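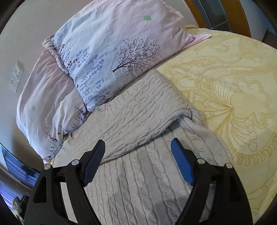 Figure 4. Light grey cable-knit throw on a bed.

4. First Use and Care of the Foratetti Heated Underblanket

4.1 Before fitting

1. Remove the underblanket, the controller and the supply lead from the carton. Retain the carton for storage.
2. Inspect the lead and the connector for damage. Do not use the product if the outer covering of the lead is split.
3. Strip the bed to the mattress. Mattress toppers up to 19 mm thick may remain in place.

4.2 Fitting

1. Lay the underblanket flat with the printed label uppermost and the connector at the head of the bed.
2. Pass the elastic straps beneath the mattress and fasten them. The surface must be free of creases.
3. Push the controller plug into the connector until it clicks.
4. Make the bed with a fitted sheet, followed by the usual bedding.

CAUTION: Do not place the underblanket on top of the sleeper. It is intended for use beneath the sheet only.

Note: Throws and bedspreads may be left on the bed during warming. Heavy knitted items hold heat, and a lower setting is advised when they cover the whole bed. Folded throws must not be left in one place on a bed that is switched on.

4.3 Warming the bed

1. Switch on at the wall. The indicator lights green.
2. Select setting 3 and leave for 30 minutes.
3. Select setting 1 before getting into bed, or switch off.

The controller switches off after nine hours. To restart, turn the dial to 0 and then to the required setting. If the indicator flashes red, unplug the product and refer to fault code 131 in Section 7.

WARNING: Not suitable for infants, or for any person who is unable to feel heat. Do not use with a hot water bottle.

4.4 Washing

1. Unplug the controller. It must never be washed.
2. Place the underblanket in a Giraldo wash bag (part 253, sold separately) and select a gentle cycle at 30 degrees.
3. Dry flat, away from direct heat. Do not wring, iron or dry clean.
4. Do not reconnect until fully dry.

Section revised November 29, 2021. It replaces the sheet supplied with earlier models.

Shared 516 times
3 comments

Raili Seppälä
The straps on ours are too short for a deep mattress. Is there a longer set? The parts list in Section 8 only gives one size.

killarov_owner
Does the older Killarov controller fit this one? Same shape of plug but I don't want to force it.

M.
Section 7 stops at code 130 in my copy.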